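3.2 Household heating and time spent indoors

The second part of the survey dealt with how households kept warm during the coldest weeks and how this changed what people did inside the house. Respondents in Sevau and Clorkow were asked which room they heated first in the morning, which rooms they stopped using, and how long the main stove was kept going on a normal weekday. The questions were the same in both towns, but the answers were recorded separately, as Clorkow has a gas line on its east side and Sevau has none.

We sent the questionnaire to 300 households. Each one received a paper form and a diary sheet covering 13 days. The diary asked for the time of the first fire, the time of the last load of wood, and any other source of heat that was switched on in between. Households that did not burn wood were asked to fill in the same sheet for whatever they used instead.

Most wood-burning households described a pattern that will be familiar to anyone who has lived with a stove. The fire is built up early, left to settle through the middle of the day, and fed again before supper. Bedrooms are closed off first. Next come hallways and spare rooms. The kitchen is almost always the last room to be given up, even in houses where the stove stands somewhere else. Several respondents wrote that they had moved a chair or a small table into the kitchen in December and did not expect to move it back before spring.

Closing rooms had some effects we had not planned to measure. Children did schoolwork at the kitchen table, laundry was hung near the stove, and meals were eaten closer to where they were made. In Clorkow, where part of the sample heats with gas, fewer rooms were closed and these changes were smaller.

Cooking was recorded in the same diary because it adds heat to the room. We counted any appliance used for more than a few minutes, from full-size ranges down to countertop ovens (Figure 4). Respondents did not have to estimate how warm the room became. They only wrote down the start and end of use, and a short note on what was made. Soup, bread and toasted sandwiches came up often in the notes.

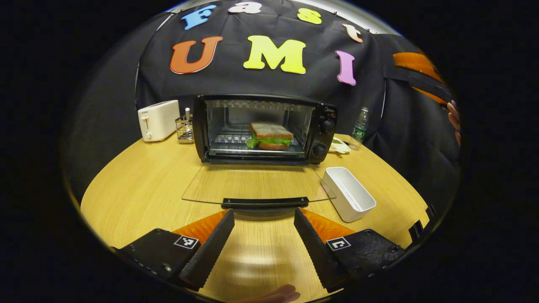
Figure 4. Countertop toaster oven with the door lowered and a sandwich on the wire rack.

3.3 Indoor temperature readings

Diaries alone say little about how warm a house is, so we placed small temperature loggers in 90 of the homes. One logger went in the room the household named as its main room, and a second in a bedroom. Both were set on an inside wall at shoulder height, away from windows and direct sun. Readings were stored every 90 seconds.

The loggers were supplied by Verel and checked against a reference thermometer before they were handed out. Units that drifted were replaced. A few were moved by the household during the study, usually to make space for furniture. We kept the readings from these homes up to the day of the move and dropped the rest.

Main rooms in wood-heated houses showed a wide swing over the day – warm in the evening, much cooler just before the first fire. Gas-heated rooms stayed closer to one level. Bedrooms were cold in both groups, and in closed-off bedrooms the readings followed the outdoor temperature with a delay of several hours. Whether a house had storm windows mattered more for bedrooms than for main rooms.

We compared the logger readings with the diary entries for each home. The first fire of the day was easy to find in nearly all records. Cooking was harder to pick out. Where the stove was already burning, an extra appliance seldom left a mark that could be told apart from a fresh load of wood, and we did not try to put a figure on it. In homes where the main heat was off at midday, the link between cooking times and small rises in temperature was clearer, but people in the room and sun on the south side of the house could have had the same effect.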